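Forum: Teleoperation and Learning from Demonstration
Thread: Suturing demos by teleop – how to segment, and what to do with regrasps

kelvin_clamp
Posted 2023-01-24

We are recording needle-driving demonstrations on ex vivo tissue with a two-handed teleop console. The operator drives both instruments, one needle driver and one assisting gripper, and we log joint positions, jaw angles, foot pedal state and video from every camera. Control loop and logging both run at 30 Hz. Policy is behavior cloning with action chunks, nothing exotic.

We have 22 usable episodes so far. Training on whole episodes gives a policy that approaches the tissue well and then stalls near the entry point. Training on hand-cut segments gives better needle insertion but the handoff between segments is poor.

Questions for people who have done this:
1. Do you cut demonstrations by event (jaw closes, jaw opens) or by task phase?
2. Do you keep the episodes where the operator regrasps the needle?
3. Does anyone get value from the wrist view once there is blood and glare?

backlash_budget
Replying to kelvin_clamp

1. By phase. Jaw events look like clean cut points in the log, but a good operator opens and closes the jaws far more often than the task requires. You end up with a lot of fragments that mean nothing. We mark phases by hand: approach, entry, drive, pull through, reset.

2. Drop them. Regrasps put two different actions on nearly the same image. The cloned policy averages the two and does neither.

3. Limited. Keep it, but do not expect it to carry the task by itself.

oblique_shim
Replying to backlash_budget

Disagree on 2. If you drop every regrasp, the policy never sees a badly seated needle followed by a fix. At run time it will seat the needle badly sooner or later, and then it is in a state that does not exist in the data. We kept all of ours and labeled them as a separate phase. The averaging problem got smaller once the policy was given a short history of jaw angles as input.

What I would drop is operator hesitation. Long stretches with no motion teach the policy to hold still. Your stall near the entry point sounds like that. Plot commanded speed against time for a few episodes and look just before needle entry.

kelvin_clamp
Replying to oblique_shim

Checked. There are pauses before entry in most episodes, the longest 7 seconds. The operator is lining up the curve of the needle and waiting to be sure. I had assumed those frames were harmless.

On the camera question, this is the sort of view I mean. The needle is held in the metal jaws at upper left, and the dark gripper is open at the tissue. Exposure is the main complaint: the middle of the tissue is blown out around the gripper, which is the area the policy needs most.

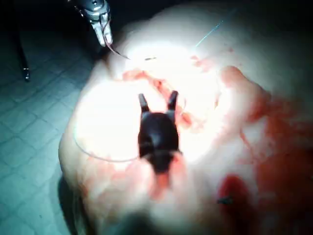
Reply 5: camera and lighting

gridodeck_user2
Replying to kelvin_clamp

Lock the exposure. Auto exposure averages over the whole image, and with that much dark tile on the left it will push the tissue to white. Set it manually on the brightest tissue you expect and accept that the background goes black. The policy does not need the tiles.

Also check whether your light moves with the camera. If it does, the glare moves with the tool and the network can pick it up as a position cue. That works until someone swaps the lamp. We lost most of December to this on our Gridodeck bench.

backlash_budget
Replying to gridodeck_user2

Agree on exposure, with one caution. Changing it now means the old episodes and the new ones no longer match. With so few episodes I would re-record the lot. Brightness augmentation does not bring back detail that was clipped at capture.

The suture thread is the other thing to look at. It is a thin pale blue line on pale tissue, and in that view there is also a faint loop of it running to the side of the gripper. At typical network input sizes, that loop is gone after downscaling. Crop around the tool tips before you resize.

tummont_lab
Replying to backlash_budget

Cropping around the tips assumes your kinematics are good enough to project the tips into the image. On cable-driven instruments they often are not. We were off by a visible amount and the crop drifted with cable tension. A fixed crop was worse on paper and better in practice.

For slack thread I would not rely on vision at all. Make it part of the operator's procedure: clear any loop from the working area before starting the next drive, every time. If the demonstrations are consistent there, the policy has less to resolve.

oblique_shim
Replying to tummont_lab

That holds until the policy leaves a loop where the operator would not have. Same argument as the regrasps. Someone has to record the loop being cleared, on purpose, from several bad starting positions.

One option between the two: run the policy with the operator's hands on the masters and let them take over when it goes wrong. Log only the takeover segments. You get corrections in the states the policy really reaches, with no need to guess which mistakes to stage.

backlash_budget
Replying to oblique_shim

Takeover works if the handover is clean. Ours was not. The masters were out of line with the instruments at the moment of takeover, and each correction began with a jerk that had nothing to do with the task. The policy learned the jerk. Align the masters first, or trim the start of each segment.

I still would not put regrasps in the first training set. Get a policy that completes a drive, then add them.

kelvin_clamp
Replying to backlash_budget

Plan as it stands:
– manual exposure, fixed on the brightest tissue
– re-record, same operator, same procedure for slack thread
– trim pauses before entry, keep a short one so the approach still slows down
– label regrasps as their own phase, train with and without them
– takeover logging after that, masters aligned before control is passed

Still open on the crop. Our instruments are cable-driven too, so I will measure the projection error before choosing. If anyone has used the Nidetti calibration target with a camera this close to the tissue, I would like to know whether it stays in focus.

tummont_lab
Replying to kelvin_clamp

It did not for us. We printed a smaller one and glued it to a flat block. Send me a message and I will share the file.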